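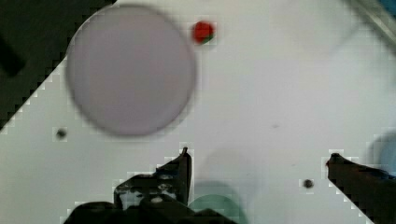 Larport canteen: what changes in April, and what we heard from you

The kitchen at Larport will close for 5 working days in April while the old serving counter is taken out. Hot meals will come from the Rudd building during that week, and the coffee point on the ground floor will stay open at its usual hours.

We had 498 replies to the lunch survey. Most people are happy with the portions and less happy with the queue, which is longest just after noon. From the week we reopen there will be two tills instead of one, and soup and salad will be served from a separate counter near the windows.

Prices stay as they are until the summer. The contract with Tirkia, who supply the bread and dairy, has been renewed for 12 months on the same terms. Clavum will go on running the kitchen.

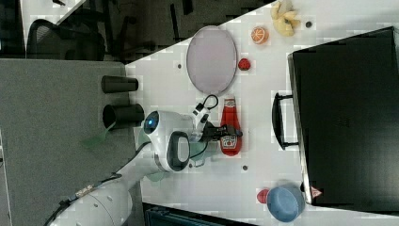

1 min read

Sauces and dressings came up in 56 replies, more than any other single item. People asked for bottles on the tables, as there used to be before the last refit. We will go back to this when the canteen reopens – ketchup, brown sauce and mustard on every table, with vinegar at the till. Sachets will still be there for anyone taking food away.

Several of you asked for a later lunch. Hot food will now be served until 2.30pm from Monday to Thursday. Friday hours are unchanged.

Meal cards will work at Rudd during the closure, but the top-up machine there takes bank cards only. If you have a food allergy, please tell the Rudd kitchen the day before, as their menu is set separately from ours.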